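Skullalell Hand Grain Mill: Three Months In
By Efua Abugri 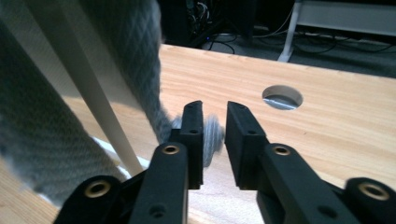
Photo: Quang Diệp

I bought the Skullalell in April after my sister got tired of lending me hers, and I have to say I love this thing. It clamps to the counter, you pour in your wheat berries, you crank. My old mill (a hand-me-down that squealed like a bad wheel) took forever and gave me gravel. With this one I get 200 grams of proper bread flour in 9 minutes, and I'm still able to lift my arm afterward!

The dial has 34 clicks. I live between 4 and 7 for sandwich bread and go up to 20 for cracked rye, and every click makes a difference you can feel between your fingers. Oats are fine if they're really dry. Corn I'd skip. I tried popcorn twice on the coarsest setting and the crank just stuck, so if cornmeal is your main thing, look at the bigger Gasonus.

Cleaning is a stiff brush and two minutes, no water on the burrs. The hopper is on the small side and the lid pops off if you bump it, so yes, I've swept up some spelt. The clamp also wants a counter with a decent lip. Mine barely has one, and I ended up folding a dish towel under the foot, which works great.

It cost me $176, and I've baked with it every weekend so far. The pancakes alone! Fresh buckwheat, buttermilk, a bit of honey, and let the batter sit for half an hour before you cook it.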